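Last updated 16th December

## Bags, film and soft packaging: your questions

These are the questions we get most often about the wrapping on Kondito orders. If yours isn't covered, reply to your order email.

**Why is the packaging so soft?**
Linens and cushions don't need a box. A soft parcel takes up less room in the van and usually fits in a parcel locker.

**Can I keep things in the wrapping?**
For a short while. Open one end if you are storing anything for more than 2 weeks, and keep it out of direct sun. Feathers and wool should come out on the day they arrive.

**The wrapping is creased. Has my order been opened?**
Creases are normal. Check the seal on the back instead. If it is torn, take a photo before you unpack and send it to us within 5 days.

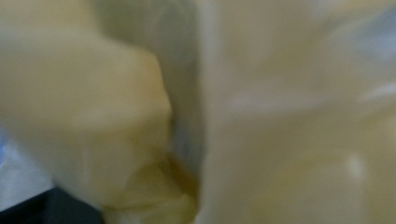 *Pale, creased folds, seen very close up.*

**How do I fold it for reuse?**
Lay it on a table and press the air out towards the open end. Fold it in half lengthways, then roll it up. Hetlow storage tubs hold 20 rolled bags.

**Can it go in my recycling bin?**
It depends on your council. Many don't take soft plastics from home, but larger supermarkets often have a collection point. Peel off the address label first.

**Do you take it back?**
Yes, at the Raudsepp Street shop, during normal opening hours. Please make sure it is clean and dry. We can't accept it by post.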